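This site uses cookies to remember your login and the contents of your parts request. By continuing to browse you accept their use. Cookie settings | Accept

About Clulasard

Clulasard rebuilds instruments for older cars. The work covers speedometers, tachometers, clocks, and fuel, oil pressure, temperature and charge gauges, mostly from vehicles built before electronic clusters became standard. We also supply cables, senders, bezels, seals and lamp holders. We do not work on odometers from vehicles still under title dispute, and we do not set an odometer to a figure the owner can't document.

The company was started by Rosalind Pennington and Béla Győri, who had shared a bench at Caslow, a dealer in imported sedans. Caslow sent its gauge work out and waited months to get it back. Pennington began doing the simpler jobs in-house, beginning with fuel gauges, and Győri built the first test stand from a variable-speed motor and a lathe countershaft. When Caslow closed its service department, the two bought the stand and the parts drawers and moved to the present building in Ivmont.

There are 7 people on staff. Pennington runs intake and estimates. Győri handles magnetic speedometers and the older chronometric type. Tímea Takács does dial work, including screen printing and the matching of faded lettering. Ya-wen Cheung is responsible for electrical gauges and voltage stabilizers. Dezső Kelemen keeps the parts stock and the records. The other two divide their time between disassembly, cleaning and shipping.

What we work on

Most of what comes in is British, German or Italian, with a steady share of American cars from the fifties and sixties. Motorcycle instruments are accepted if the case can be opened without cutting. Aircraft instruments are not accepted. Marine gauges are taken case by case; corrosion inside the movement usually makes them more expensive to repair than to replace.

Our reference file holds 3,601 dial records. Each record gives the maker's number, the face diameter, the lettering style, the needle shape and color, the turns-per-mile figure where one applies, and the vehicles the dial is known to have been fitted to. Kelemen's index is arranged by the number on the dial and not by the make of car, so please read that number to us when you call. It is usually printed in very small type at the lower edge of the face.

How a speedometer job runs

On arrival the unit gets a job number and is checked for end play, needle drag and odometer advance. The bezel is opened, the movement is removed, and the dial is set aside in a closed drawer. Old grease is the most common fault. It migrates onto the magnet and the drag cup, and the needle starts to read high or swing at low speed. The second most common fault is a worn input shaft bushing. Both are routine.

The movement is cleaned, rebushed where needed, oiled and put back together with a new seal. It is then run on the stand at several fixed points across its range. If the axle ratio or tire size has been changed, we need to know before this step. A short form is sent with every estimate and asks for the tire size, the axle ratio, the gearbox and the result of a cable-turn test over a measured distance. Jobs without a completed form are calibrated to the figure printed on the dial.

Dials are left alone unless the customer asks otherwise. A dial with light fading and sound paint is worth more to most owners than a new one. Where the paint is lifting, Takács can stabilize it or reprint it. Reprinted dials are marked on the back with our name and the job number, and this mark is not optional.

The Szabó collection

In April of our second year in Ivmont we purchased the working stock of the Szabó instrument shop. It came to nearly 700 drawers of movements, pinions, jewels, hairsprings and blank dials, few of them labeled. Sorting took two winters. The stock now supplies most of our odometer wheels and almost all of our clock parts. Parts from the collection are used in our own repairs first. Surplus items are listed on the parts page when the count in the drawer allows it.

Warranty and turnaround

Mechanical rebuilds carry a warranty on parts and labor for one year from the date the unit is shipped back. Electrical gauges are covered on the same terms if the matching sender was tested with the gauge. Damage from a dry or kinked cable is excluded. We recommend a new inner cable with every rebuild and will supply one cut to length.

Turnaround depends on the type of unit. The current wait is shown at the top of the estimate form and is updated when it changes. Please do not send an instrument before you have a job number.

Visiting

The counter is at Unit 783, behind the tire warehouse. Drop-offs are by appointment. Parking for trailers is available on the east side of the lot, and the gate code is sent with the confirmation.

Page last revised 8 March 2022

Recent articles
Measuring cable turns in your driveway
Why a fuel gauge reads full with the wire off
Voltage stabilizers: testing and replacement
Packing a gauge for shipment
Reading the numbers on a dial

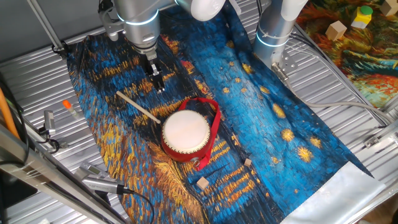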